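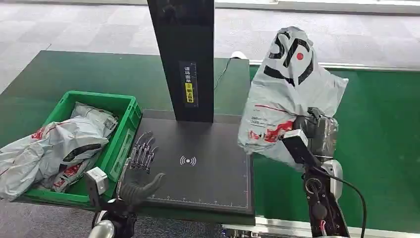 Label up or label down?

tudur_r
So I started on the returns bench at Prudby last week and I'm already arguing with people. The sign on our scan station says to put the waybill face up. Fine. But the poly bags come in crumpled and half of them flop over the side of the crate, and smoothing each one out takes forever. Does everybody really flatten them?

seren_sayce
Yes, sorry! Palm on one edge, fingers on the opposite corner, give it a little pull. You get fast at it. A crease through the barcode will cost you more time than the pull does.

plollov50
Disagree with Seren. I only flatten the label. Who cares what the rest of the bag is doing? I've been on bags for 3 years and the only thing I'm strict about is not overfilling the crate (our old lead would let them hang right off the table, drove me nuts).

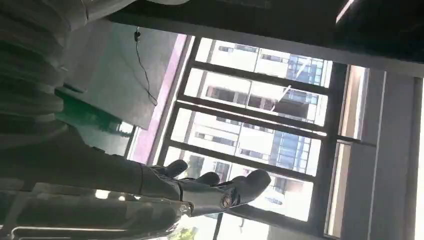

And get a bench near a window if they let you pick. Daylight is so much easier on the eyes than those tube lights, though glossy bags do throw glare at you on a bright day - I turn mine a little and it goes away.

tudur_r
Ha, I don't get to pick anything yet. What about the green table tops? Ours show every scrap of tape.

seren_sayce
Love the green. White bags on a white table is misery, ask anyone who worked at the old Akelell building.

branwen_p
I'm with plollov50 on the crates but with Seren on flattening. I typed this up for our new starters, steal whatever you want:

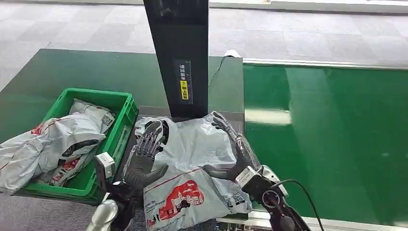 POWELL, 2018-05-11

Bag flat before you look for the label. Hands off the barcode. If the print is smudged, put it aside and keep going, don't stand there rubbing it. Keep cables behind the station. Max 2 tries on a bad label, then it goes to the desk.

plollov50
Two tries? I'd give it one.

tudur_r
Printing that out, thanks Branwen. Still think the flattening is overkill but I'll try it Monday.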